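**Clinic notes, 21/11/2019**

Zarei Spine & Joint has changed how first visits are booked at the Pastwood office. New patients now get one 45-minute slot that covers history, posture check and range-of-motion testing. Treatment starts at the second visit.

We reviewed 412 intake forms and found that 106 had no medication list. Please bring yours, with doses. X-rays less than two years old are accepted – older films are returned at the desk.

Home exercise sheets for the lower back have been revised. Hold each stretch for 15 seconds, rest, and repeat on the other side. Stop if pain travels below the knee, and call the office before the next session.

Prekell plan members should note that referral forms expire in February. Renewals take up to ten working days.

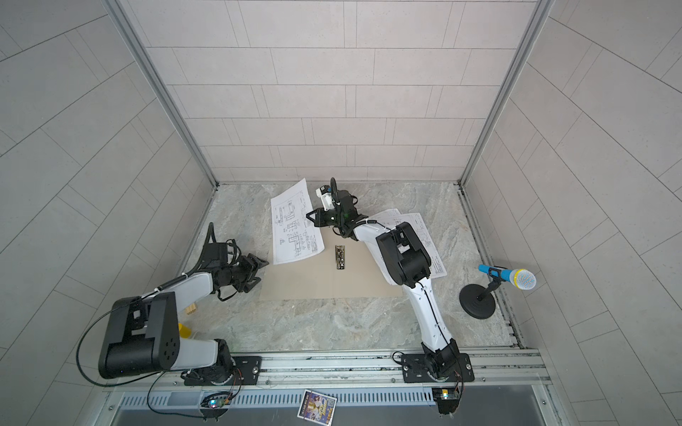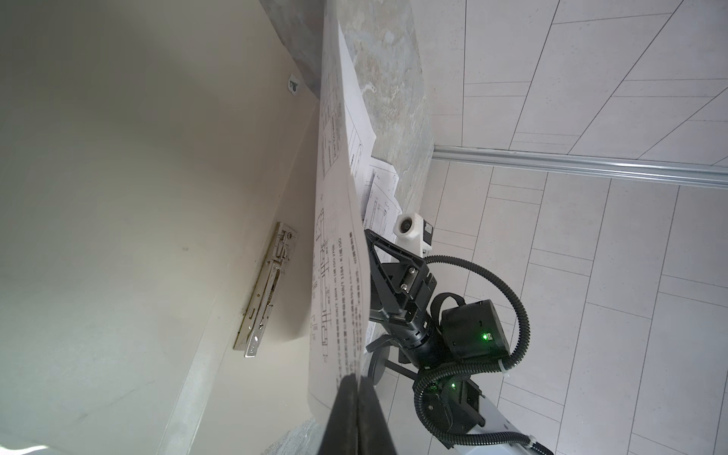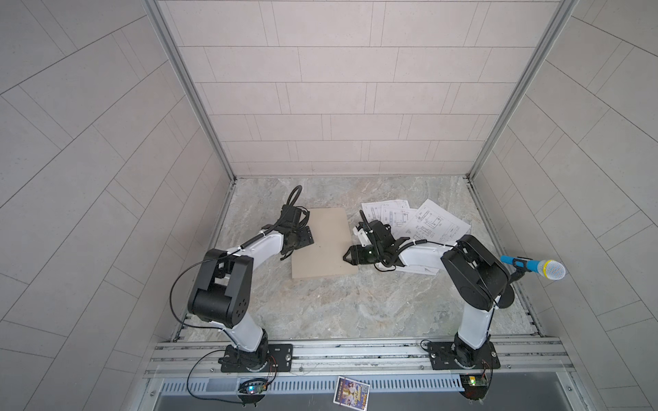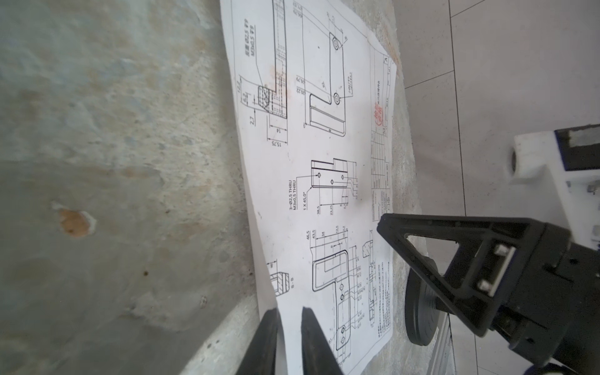 *Tiled walls in the first and third pictures; printed drawings on paper in the second and fourth.*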